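The Broken Bowl Problem

Thursday, December 27, 2018

The week between the holidays is when things get dropped. The good dishes are out, the sink is full of people being helpful, and somewhere around the second round of coffee there is a noise from the kitchen followed by a silence. Our inbox fills up accordingly. Last year it was gravy boats. This year it's serving bowls, and most of the letters ask the same thing: can I glue it, and can I still eat out of it?

Yes to the first, usually. No to the second, and we will be saying no until the last reader stops asking.

Start with the pieces. All of them, including the crumbs, which you will find with a damp paper towel or, in July, with your foot. Put them in a shoebox lined with a dish towel and then leave them alone for a few days. People who glue in the first hour glue angry, and it shows. We have a pitcher in the office that was mended during an argument, and its handle points to the left.

When you're calmer, wash the pieces in warm water with a drop of dish soap, rinse them well and let them dry overnight. Longer for earthenware, which drinks water along the broken edge and gives it back when it feels like it. Glue over a damp edge and you'll be doing the whole job again by Valentine's Day.

Next comes the dry fit, which everyone skips. Put the bowl together with no glue at all, holding it with strips of masking tape, and write down the order the pieces went in. Bowls are sneaky about this. You can fit the first five in any order you please and find that the last one, a perfectly reasonable triangle, has been locked out by its neighbors. Better to learn that while you're holding tape.

As for glue, we tried three this fall on a box of thrift store casualties. The Caron two-part epoxy was the best of them. It gives you time to fuss, it holds, and it smells like a new shower curtain. Kurasel, the one in the little green tube, sets so fast that it rewards only those who were right the first time, a group we have yet to join. The third was an old bottle of white craft glue from the supply closet. It held beautifully until somebody moved the plate.

Mix small amounts. Put a thin line on one edge only, press, tape across the join and stand the piece in a tray of dry rice or sand so gravity is working for you. Glue one joint, then go and do something else with your evening. A bowl in six pieces is a week's work, and the family will walk past the tray every night and ask if it's done. 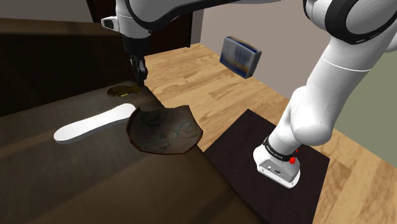 Big curved pieces give people the most trouble, and the trouble is mostly with where they work. A kitchen counter under a yellow bulb is about the worst spot in the house. Pick a plain surface in a solid color and clear off the mail. On a dark brown one, a pale item shows up at a glance, like the long white object here, while a curved brown piece of something like pottery is a good deal easier to overlook. So if your bowl is brown, work on a white towel, and if it's white, work on a dark one. Lay the curved pieces hollow side down so they don't rock, and keep them well back from the edge. We have broken a broken bowl, and it is a very particular feeling.

Now the eating question. Household epoxy isn't meant for hot soup, the dishwasher or the microwave, and a hairline gap is a fine home for last week's potato salad. A mended bowl can hold keys, wrapped candy, or the remote controls. It can hold fruit if you wash the fruit. It can also sit on a high shelf with its good side out, like a retired general.

Several of you wrote about gold seams. The Eltholm craft kits sell a gold powder you stir into the epoxy, and it looks nice from across the room. Up close it looks like gold powder stirred into epoxy. Practice on a saucer you don't like.

The mending table is back after the break, 2 dollars a piece for materials, with a limit of three items per person. The limit is new. It has to do with a reader who brought in a box marked "misc. plates." Please bring your pieces clean, dry and all from the same bowl.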